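# Your computer doesn't need a new look every March

I got the upgrade notice again this morning, at 7 a.m., before I'd had coffee. It covered most of the screen. There was a big blue button that said "Update now" and a small gray line of text that said "Remind me tonight." I've clicked the gray line so many times I could hit it with my eyes closed.

The desktop I use is called Lorley. If you don't use it, you've used something like it: a panel along the bottom, a menu in the corner, a settings app with too many pages. I've been on it for 11 years, through 6 major versions, and I've liked maybe two of them. The other four moved things.

Moving things is most of what a major version does now. In the last one the network menu left the panel and went to live inside another menu, together with the volume and the brightness. So what used to take one click takes two, and on my laptop the second menu opens with a little bounce. I timed nothing and measured nothing. I just know that I now turn the Wi-Fi off and on less often than I used to, and swear at it more.

The release notes for the new version list 103 changes. I read them all, over a sandwich. A fair number are bug fixes, and good, thank you, I'll take those. A few are security fixes, and I'd take those at gunpoint. But a large share of the list is wording like "refreshed," "modernized," "simplified" and "more consistent." Consistent with what? The old file manager was consistent with the old file manager. I had learned it.

The theory, as far as I can make it out, is that a system which looks the same as last year looks abandoned. I half believe this. I have seen people in forums ask if a program is dead when it's only finished. Somebody posts that the last release was eight months ago, and three replies later it's a "legacy" product and everyone is trading names of replacements. Under that kind of pressure I'd probably round some corners too.

But then let's call it what it is, marketing, and stop selling it as a gift to my productivity. The preview page for this version says early testers "felt faster." Felt. I would like to see one person with a stopwatch and a spreadsheet before I give up my keyboard shortcuts. Linda, the mail program I've used nearly as long as the desktop, made the same promise two years ago when it hid the folder list behind a button. I felt something, all right. I turned the list back on with a setting that was gone by the next release.

People who like the new stuff tell me to try the preview in a virtual machine first. I did. I gave it 4 GB of memory and a weekend, and it ran fine. It installed in about twenty minutes and didn't crash once, and the new search is better than the old one - I'll say that plainly since I'm complaining about everything else. It finds a file when I type the middle of its name. It even handled Đỗ, a folder I keep for a client's invoices, when I typed it as plain "do," and the old search never managed that in all the time I had it.

Still, a virtual machine tells you how a system behaves when you have nothing to do in it. You open the menu, admire it, drag a window to the side, close it. You don't have a scanner plugged in. You don't have a deadline and a printer that only talks to one driver. I have never once had an upgrade go wrong in a virtual machine, and I've had three go wrong on the computer I earn my living with. The worst of them took out the sound for a month, and the answer on the bug tracker was that my sound chip was "uncommon." It came in a laptop they sold at every big store in the country.

And the add-ons. I use a window tiler called Vusis, a small free thing that puts my editor on the left and everything else on the right. It breaks with every major version, like clockwork, and every time it takes weeks to come back. The people who write it aren't slow. The desktop changes the way add-ons hook in, says so on a mailing list most of us don't read, and ships. Then users go and shout at the add-on. I've watched this happen often enough that I send them money now, out of something like embarrassment.

What would I want instead? Split the thing in two. Give me the fixes as they come, quietly, every week if you like, and leave the furniture where it is until I ask for it to be moved. Some systems do this under names like "long-term support," and the name tells you what they think of you: you're a hospital, or a bank, or old. The download page for Lorley's long-term version is 4 clicks deep and has a warning at the top that I "may be missing out." I'd pay for the privilege of missing out.

I've heard the reply that keeping old versions going costs money, and it does. Every branch has to be tested, and a fix written for new code doesn't always fit into old code. Fine. But the animations cost money too, and so did the new icons, which I'm told were redrawn from zero, 100 percent of them, including the trash can. The trash can was fine. You could tell what it was.

I don't expect to win this. By fall I'll have upgraded, because the security fixes for my version will stop, and I'm not stubborn enough to run a system with known holes in it. I'll spend a weekend putting things back, find that a few of them can't be put back, and get used to it. Then somebody will take that as proof that I wanted it.

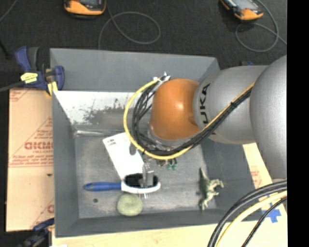

**Is it safe to skip a major version and go straight to the one after?**

Usually, as long as the version you're on is still getting security fixes and the installer supports the jump. Check both before you start, and back up first.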